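Coursework > Design and Textiles > Year 2 Projects > Project Reports > Blocks and Bands

Blocks and Bands: how does a grid pattern survive being made into something?

Project report, Textiles and Surface Design, Nisamholm College

Why I chose this

I have loved grid patterns for as long as I can remember (my grandmother's kitchen floor has a lot to answer for), so when the project list came out and one of the options was "a historical style and its life in cloth", I had my title written before I got home. I wanted to look at the kind of abstract painting Piet Mondrian made in the 1920s, with black lines and flat blocks of red, blue and yellow, and ask a very plain question. A painting hangs flat on a wall. Cloth gets folded, sat on, washed and worn. What happens to all those straight lines?

Background

Mondrian was one of a group of Dutch artists linked with the magazine De Stijl, which first came out in 1917. They wanted to strip painting down to straight lines, right angles and a very small number of colours. What surprised me most in my reading was how uneven the paintings are once you look properly. The black lines differ in thickness, some stop just short of the canvas edge, and the whites are often slightly different from one another. I had always thought of them as neat!

The jump to clothing came in a big way in 1965, when Yves Saint Laurent showed his famous cocktail dresses. They weren't printed. Each block was a separate piece of wool jersey, and the shaping was hidden in the seams along the black bands, so the dress could follow the body while the grid still looked straight from the front. I think this is one of the cleverest things I have come across on the whole course, and I must have bored everyone in the studio with it during February.

What I did

My work had two parts. First I drew up a grid of my own on paper and tried it at three scales. Then I compared printed cloth with pieced cloth, which meant sewing a cushion front from separate blocks in the way the dresses were made, using cotton because wool jersey was well beyond my budget.

The cushion front has 27 pieces counting the black strips. I cut the strips from a remnant I found at Garix, the fabric shop by the station in Preltberg, and dyed the red myself over two evenings. My first red came out closer to salmon. The second go was much better, and I was so pleased that I dyed far more than I needed.

The plain fabric cost 109 kronor altogether, and the dye was from the college cupboard.

What I found: piecing

Piecing is slow, and I enjoyed every minute of it. The main trouble was at the crossings. Where two black strips meet, the seam allowances stack up into a lump, and if one strip is even a little out, your eye goes straight to it. I unpicked the middle crossing 5 times. Pressing the seams towards the black helped a great deal, as the dark cloth hides the extra layers and the pale blocks stay clean.

The good thing about piecing is that the line belongs to the cloth. When the cushion is squashed, the strip bends with the seam and still looks like an edge between two things.

What I found: print

Print behaves in a completely different way. The lines run wherever the surface runs, so a crease can put a kink in a band that was drawn perfectly straight. Large blocks of strong colour also show every wrinkle as a change of shade, and white goes a little grey in the folds. I had expected this to spoil the pattern, but I ended up liking it very much. Seen at an angle, the grid turns into a set of slanting shapes and has far more movement in it than my flat drawing did. 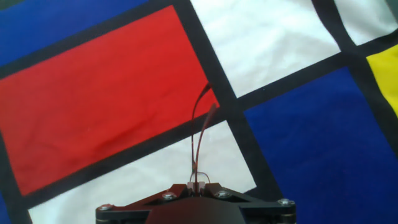 Fig. 1. Printed grid cloth with creases in the red and shallow folds in the white.

Scale matters here too. My smallest grid became fussy as soon as the paper was folded, while the largest kept its character even when I could see only two or three blocks at once. If I were designing a printed cloth I would go big, and I would make the black bands thicker than seems sensible on paper.

What I would do differently

I would start the dye tests earlier, and I'd love to try a curved object, perhaps a hat or a bag with a round base. I would also like to repeat the wash test, which I did only once and on too small a sample to say anything useful.

Sources used

Magnusson, Grids in Cloth, college library, shelf 1412.
Course handout on De Stijl, Textiles and Surface Design.
My own sample book, handed in with this report on April 25, 2025.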